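Storage and Shelving Inspection Checklist, with Comments
Site: Skarkside, Building 3, ground floor
Inspector: Octavio Rengifo
Start: 8:40 a.m.

Scope: fixed and freestanding storage, drawers, aisles and posted load notices. Fire doors and electrical panels are covered on separate sheets and were not checked.

Marking: OK = acceptable. R = repair or correct. N = not checked. Comments apply only to the item they follow.

1. Load notices

1.1 Notice posted at each bay. R
Missing at Bay 5. The screw holes are still there. Refit at eye level on the aisle side.

1.2 Notice matches the supplier's table. OK
Checked against the Cirnton sheet kept in the office binder. Older sheets should be taken out of the binder.

1.3 Stored weight within the posted limit. R
Bay 3, second level, limit 412 lb. The boxed valve stock was over the limit when weighed on the floor scale. Stock was moved to ground level before the inspector left the bay. Mark as corrected after the next weekly check.

2. Anchoring

2.1 Units taller than 5 ft fixed to wall or floor. OK
All fixings present.

2.2 Fixings tight. R
Two loose at Bay 5, both on the aisle side. Tighten and mark with paint so that movement shows. Do not reuse the stripped washer.

2.3 Wall sound behind fixings. OK
No cracking or crumbling at any anchor. Bay 1 could not be seen without unloading and is carried over as N.

3. Boards and uprights

3.1 Boards seated fully on supports. OK
Press down at each corner by hand. A board that rocks is marked R even if the unit is empty.

3.2 Sag under load. OK
Measured with a straightedge at mid-span. The Gultis boards in Bay 2 showed the most deflection and are within the allowance. Remeasure in June.

3.3 Splits, splinters and raised edges. R
One splintered edge in Bay 4 at hand height. Sand and seal. Tape is not accepted as a repair.

3.4 Uprights straight and undamaged. OK
Old scuff at the foot of Bay 3, noted on the last sheet, no change.

Wooden storage, shelf boards and drawer:

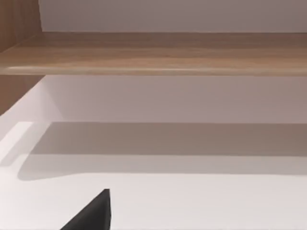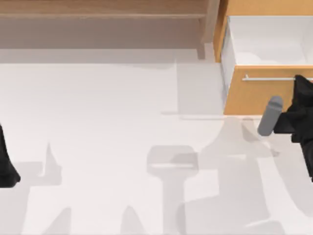

Skarkside, June

4. Drawers and cabinets

4.1 Drawers run freely through full travel. R
The lower drawer of the Falcão cabinet in the parts room binds before it closes. Clean the runners first. If it still binds, replace both runners as a pair.

4.2 Stops fitted and working. OK
Tested by pulling each drawer to its stop with normal hand force. Drawers were tested one at a time.

4.3 Cabinet stable with one drawer open. OK
No tipping. The test was done with drawers loaded as found.

4.4 Drawers closed when not in use. R
Open drawers are a trip and hip-strike hazard in the narrow aisle. Raise at the next shift meeting. A repeat finding will be written up under housekeeping.

5. Floor and access

5.1 Aisle clear to full marked width. R
Minimum is 40 in. Pallet jack parked in the aisle at Bay 4. Moved during the inspection. The parking spot by the dock door was free.

5.2 Floor level and free of trip edges. OK
Joint filler at the dock end is worn but flush.

5.3 Lighting enough to read labels on the lowest level. OK
Read from standing height at each bay. Shelves can shade the floor under them, so check the lowest labels with the bay fully stocked.

5.4 Step stool available, with feet in good order. R
One rubber foot missing. Stool tagged out. Use the one from the parts room until a new foot is fitted.

6. Follow-up

Items 1.1, 2.2 and 3.3: maintenance, before the next weekly check.
Item 4.1: maintenance, parts on order if cleaning fails.
Item 5.4: stores.
Bay 1 wall check: unload the top level first and lower the stock from the stool side.

Keep this sheet with the previous one until all R items are signed off.

Finished 11:15 a.m.
O. Rengifo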